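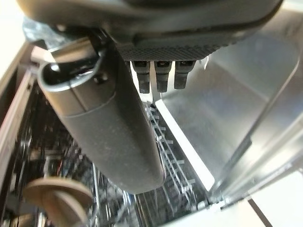
Home | News | Press Office | Your Area | Report It | Contact

Print this page | E-mail this page

PRESS RELEASE
For immediate use - 12th August

Two charged after stolen tool raids in Prandthorpe

Prandthorpe police have charged two people in connection with a string of break-ins at garages, sheds and parked work vans on the east side of town. Both are due in court later this month. A third person was questioned and let go without charge.

Officers searched a rented storage unit off Skillow Road early this morning and a house close by shortly after. Recovered from the two addresses - 39 power tools, four generators, two ride-on mowers, a quantity of copper pipe and $2,783 in cash. Most of the tools had the serial plates filed down or pulled off. Some had not, and those are being matched to reports now.

The charges are burglary, receiving stolen property and possession of burglary tools. One of the two also faces a charge of giving a false name to an officer. Names will not be released until after the first hearing. Please do not call the front desk to ask for them, the desk does not have them.

Background

The break-ins go back to December. The first reports came from the Deng neighborhood, where three contractors lost gear from locked vans on the same night. Reports dropped off after New Year, picked up again in spring, and by early summer officers were taking calls from Deng, Skillow and the streets behind the old rail yard. In most cases a side door or a van's rear lock was forced. In a few cases the door had been left open. No one was hurt in any of the incidents.

A detective team was put on the case full time in June under the name Operation Prukel. The team went back over every open report, talked to pawn shops and secondhand dealers, and looked through online sale listings. One listing showed a generator with a paint mark the owner had described in his report. That led to a phone number, the phone number led to the storage unit, and a judge signed the search warrants yesterday evening.

The manager of the storage business cooperated fully and is not suspected of anything. Same goes for the other renters on the site. Renters who found the gate closed this morning can get to there units again as normal.

A department spokesperson said: "Small crews and one-person outfits got hit hardest by this. You lose your tools, you lose the job, sometimes you lose the next job too. We know people were angry it took as long as it did. There is more work to do and we are not closing the case today."

Getting property back

Nothing can be handed over today. Everything has to be logged and photographed first and the prosecutor's office has to sign off on each release. That takes time. Owners will be called in the order their items are matched, not the order they reported.

If you had tools or equipment stolen from the Prandthorpe area since December:

- Find your report number. It is on the card or e-mail you were given.
- Dig out receipts, serial numbers, warranty cards, old photos of the item. Anything that shows it is yours.
- Send copies, not originals, to the property room with the report number in the subject line.
- Never reported it? Report it now, online or at the front desk. It is not too late.

No report number, no release. Please bring photo ID when called in. Insurance already paid out? Tell us, and tell your insurer - the item may belong to them now.

Photos of unclaimed items will go on the Report It page once logging is done. Identifying marks will be left off the photos on purpose, so be ready to describe yours.

Bought something secondhand?

Detectives believe a number of stolen tools were sold on before the searches, mainly through online listings and for cash. Anyone who bought a tool from a private seller in or near Skillow this year and now has doubts should get in touch. Check for a missing or scratched serial plate. Coming forward does not mean you will be charged, but knowingly holding on to stolen goods is an offense.

Engraving events

Free tool marking will be offered in the station parking lot on two dates, to be posted on the Your Area page. Up to 50 items per person, hand tools and power tools both. No appointment. Batteries out before you get in line please. Bring a list of your serial numbers if you have one, officers can add them to the register on the spot.

Meantime the usual advice stands. Empty the van at night if you can. Park with the rear doors up against a wall. Lock the side door of the garage as well as the big one, that was the way in for a lot of these. Write serial numbers down and keep the list somewhere other than the van.

Information wanted

Officers still want to hear from anyone who saw people loading or unloading at night around Skillow Road in June or July, or who has doorbell or dashcam video from those months. Even a short clip may help. Quote Operation Prukel. Callers can stay anonymous.

The two people charged are presumed innocent unless and untill proven guilty in court. No interviews will be given before the first hearing. An update will be issued after it.

Ends

Media inquiries: Press Office, Prandthorpe Police Department. Public inquiries: use the Contact page or the non-emergency line.

Print this page | E-mail this page

Contact | Privacy | Copyright Prandthorpe Police Department | Back to top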